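Parts shelving, week nine

Posted 5th April

I work in the kitting area at Vaden, which assembles small pump units. Kitting is the step before assembly: someone takes parts out of bulk packaging, puts them on the shelving in the right order, and the assembly benches draw from there. We handle 240 part numbers. Since February a share of that work has been done by a humanoid robot with two arms, running task software from Serkex. I said I would write up how the job has changed once there was enough to report.

Black molded parts, yellow shelving and a carton on the floor make up a good deal of the work.

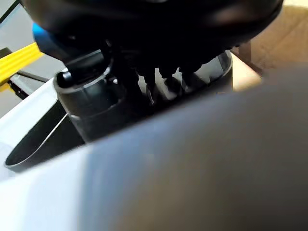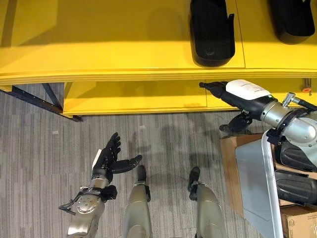

Does the robot replace a person on the shift?

It has replaced hours of handling, and the headcount is the same as it was in January. We had four kitters per shift and we have four now. One of the four is assigned to the robot for the whole shift and does very little lifting. The other three cover the part numbers it has not been set up for, plus anything urgent.

The assigned role is the main change, so I will describe it in some detail. It is called cell lead on the rota. The cell lead brings cartons to the work area, opens them, checks the label against the order, and starts the task from a tablet. After that the cell lead stays within sight and clears stops. A stop is any point where the software decides it is not sure enough to go on. The tablet shows a code and a short line of text, and the person either confirms, corrects the part by hand, or cancels the task.

In the first two weeks we logged every stop on paper. Siobhán Coughlan kept the sheet and sorted the stops by cause. The largest group was parts lying in the carton at an angle the software had not been trained on. The second was smooth dark parts, where the grasp point was estimated wrong and the hand closed short. The third was people. Someone would reach across the work area to get a part, and the machine would halt, as it should.

The third group was the easiest to fix and took the longest to agree on. Before, you could take a part from any shelf from any side. Now there is a marked line, and you ask the cell lead to pause the task before you cross it. A pause and restart takes 11 seconds. That is not long, but it adds up on a shift when the benches are short of something, and for a while there was bad feeling about it. Gobnait Gallagher, who runs the benches, moved the fast-moving parts to a separate rack outside the line. Most of the crossing ended with that.

On pace: the robot is slower than a person. A kitter who knows the part will place it and be turning back for the next while the arm is still settling. It makes up some of the difference by continuing through breaks, within limits, as the cell lead has to be covered. We plan for 900 placements a shift across the whole area, and the robot accounts for 17 percent of them. The original estimate from Latetti, the integrator, was higher. I do not think the estimate was dishonest. It was made with parts presented in fixed trays, and most of ours arrive in cartons.

This brings me to the part of the job that has grown. Packaging used to be something you cut open and threw away. It now determines whether a task runs. We have asked two suppliers to change how they lay parts in the carton, and one has agreed. For the rest, a kitter decants the parts into bins before the task starts. That is extra handling which did not exist before, and it should be counted against the saving. At present it is not counted, and I have raised this.

Physical load is better for some of us. Low shelves were the worst positions in the old routine, and the assigned person now does much less bending. The other three do slightly more than before, as the part numbers left to them include the heavy castings. We rotate the cell lead role daily for that reason. The first plan was to give it to one person permanently, which would have been simpler for training, but the rest of us objected.

Training was two days in a classroom at Ní Chonaill and then a week with a Latetti technician on site. The classroom days covered the tablet, the emergency stop, and safe distances. The week on site was more useful. You learn what a hesitation looks like before the stop code appears, and you learn which codes are worth confirming and which mean you should cancel and place the part yourself. None of this is in the manual. I have started a list of codes with plain explanations beside them, and it hangs on the post by the tablet charger. Corrections are welcome, in pen.

There is a question of grade. Cell lead is paid at the kitter rate. The work involves more judgment and less lifting, and there are different opinions on whether those cancel out. Mine is that the person who answers for a machine's output for a full shift should be paid for it. The discussion is open and I will not go further into it in public.

Attention is the other cost. Standing and watching is tiring in a different way than carrying. By the fifth hour I find that I read a code and have to read it again. We asked for the role to be split into half shifts and that starts next week - two people per shift, changing over at the meal break. I expect the handover to cause a few problems at first, mainly with cartons that are half emptied and tasks left paused.

Next on the schedule is a further set of part numbers, including some with loose gaskets. I would have left the gaskets until later. They stick together, and people have trouble with them too.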